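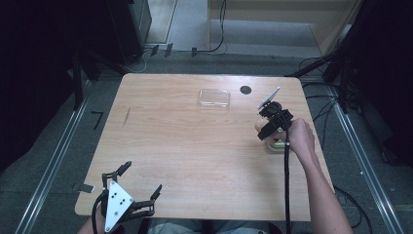
Floor Coppens would sand that mark out before lunch, or so I was told as soon as I'd put my coat down, and then Jozef Verschueren said no, leave it alone, a table with no marks is a table for looking at. They went back and forth over it for a good while and I never did hear who won.

I'm with Jozef, I think. It's a thin dark line on the left half of the top, fairly short, going off at a slant, and on such a pale surface your eye does go to it. But I've got a kitchen table at home with a ring on it from every mug my family has ever owned, so I'm hardly one to judge!

Anyway, that was the Prisstead open day, back in April, and I've been meaning to write it up ever since. I'd only ever seen the place from the bus (the 49, which goes right past the gates at Astgate and then takes you all round the houses for no reason I can work out). From outside it's a long brick building with a door you have to shove. Inside it's carpeted, which surprised me. I'd expected bare boards and sawdust, but the room with the tables in has grey carpet and the noisy work goes on across the yard.

I went for the tables, really. We need a new one for the back room and I've got very fussy about corners since my nephew started walking, well, running. The light wooden one was the one I kept coming back to. All the corners are rounded, and the grain is so fine you have to get your nose down to it to see it properly. It had a few bits and pieces out on it, a shallow clear plastic box up towards the far edge and a little flat black disc next to that, and I must admit I liked seeing it with things on. Half the tables you see in shops are bare or they've got a bowl of fake lemons on, and you can't tell what size anything is. A see-through box is about the most ordinary thing you could put down and I could picture ours straight away, full of felt tips with no lids.

I asked about height, because I'm not tall. They do that one at 70 centimetres and will take it down a bit if you ask when you order, but not afterwards, so measure your chairs first. I hadn't measured my chairs. The finish is a matt oil called Ayala, and you're meant to put a fresh coat on every so often with an old cotton cloth. Jozef let me have a go on an offcut and I put on far too much. It smelled lovely though, a bit like walnuts.

Across the yard they had the planer going and a talk on joints that I caught the second half of. It was crammed in there! I stood behind a very large man in a very large hat and learned a lot about the back of his hat. The handouts were good, mind, and there's a drawing on page 17 of how to fix a wobbly leg that I've already used on the stool in the bathroom.

Tea was in the Indix building next door, £2 for a cup and a slice of something, and the something I had was ginger and I'd go back for that alone. Get there before three, the ginger had gone when I went for another.

Parking is awful, so take the bus if you can. The toilets are up a flight of stairs but there's another one by the office if you ask.

I haven't ordered yet. I've measured the chairs now, all except the one with the cat on it, and I've written to Floor to ask what they'd want for the pale one as it stands, mark and all.

Home Visits Workshops Older posts Contact Back to top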